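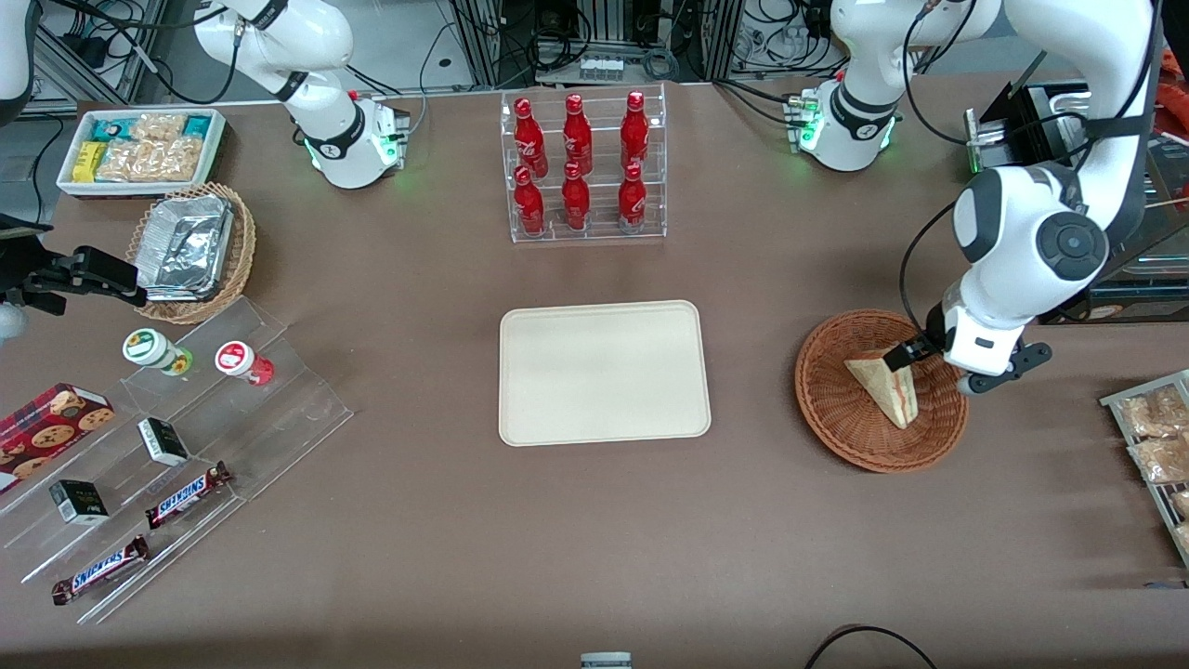
Jeanie Sutherland told us in our very first week that a school tuck shop lives or dies by its queue, and that we could forget about fancy menus until we had watched one. She was right! Our project looked at how pupils at Gronthorpe choose a snack at morning break, and we ended up spending far more time on waiting than on eating.

We watched the hatch for 2 weeks in April and handed out a short survey as well. The school has 900 pupils and only one hatch, so the line often reached the library doors. Most of the people we spoke to had picked something before they got to the front, and then changed their minds when they saw what was left (crisps, usually). 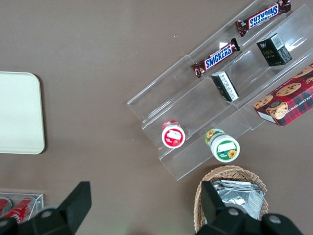 Layout was the part we enjoyed most. In the old set-up everything lay flat in boxes, and anyone shorter than the counter had to ask what there was. We read up on how small shops show their stock and got quite carried away with steps and slopes. A clear stepped stand like this one, with a Snickers on the top tier and another on the next one down, lets you read the wrappers from further back – a really simple idea, and we drew up 4 versions of it for the hatch.
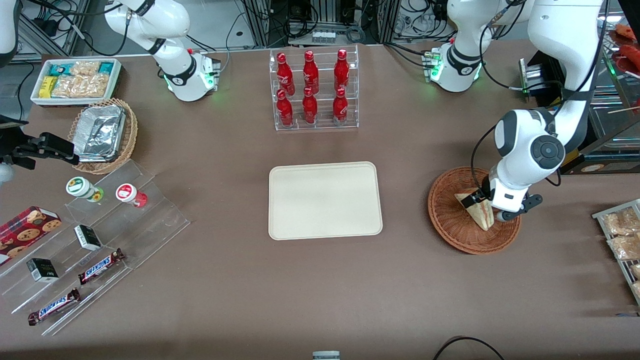
Did moving the fruit nearer the till make people buy more of it? It did on the days when the queue was short, but on busy days sales stayed the same.

We would love to try a second hatch next, with the drinks kept apart from the food. Our group (Team Calell) also wants to ask the younger years more questions, as only 5 of them filled in the survey.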